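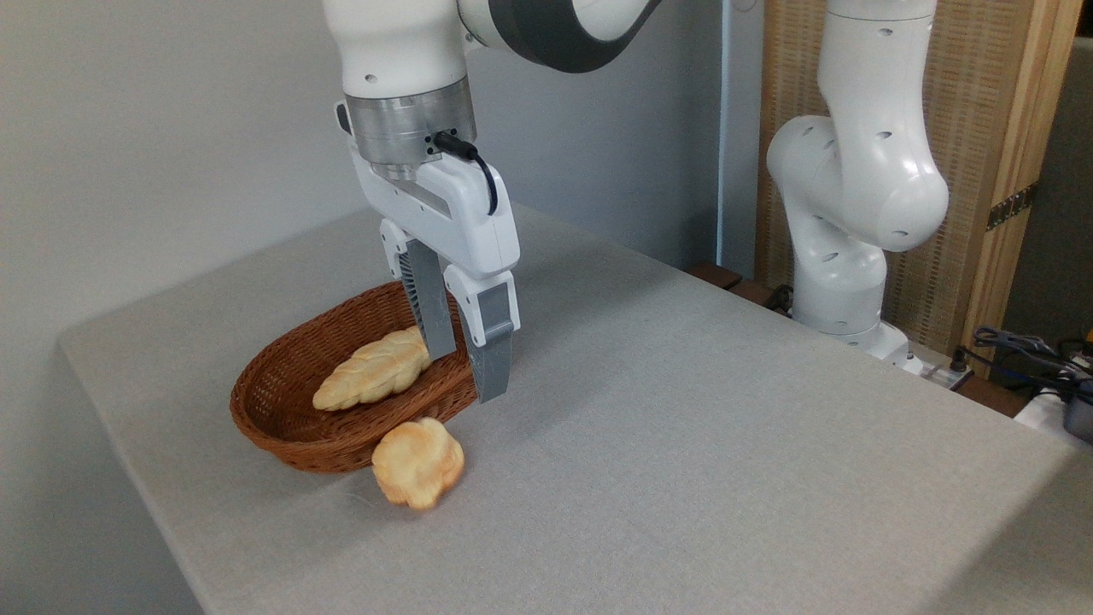
Workshop Tips: Planning Software for Bread Handling

Issued by the Rernell Kitchen Laboratory. Revised 2025-05-03.

Set the approach height in the planner from the rim of the basket. A loaf often sits lower than the rim, and a path measured from the bread alone may clip the weave.

Woven surfaces confuse depth estimates. Average 8 readings before accepting a grasp point – fewer will do for a plain tray.

Limit closing force in the Sikano controller before the first trial of the day. Crust and crumb differ, and a setting that suits a roll may crush a plaited loaf.

Where two arms share a table, enter the parked arm as an obstacle. Raltuvus does not load it by default.

Leave 50 millimeters of clearance on every retreat path. Failed grasps should be retried no more than 3 times, then logged under code 417.

Brush crumbs from the table before recalibrating.

Corrections to this page may be sent to Ilham Benjelloun, Software Section.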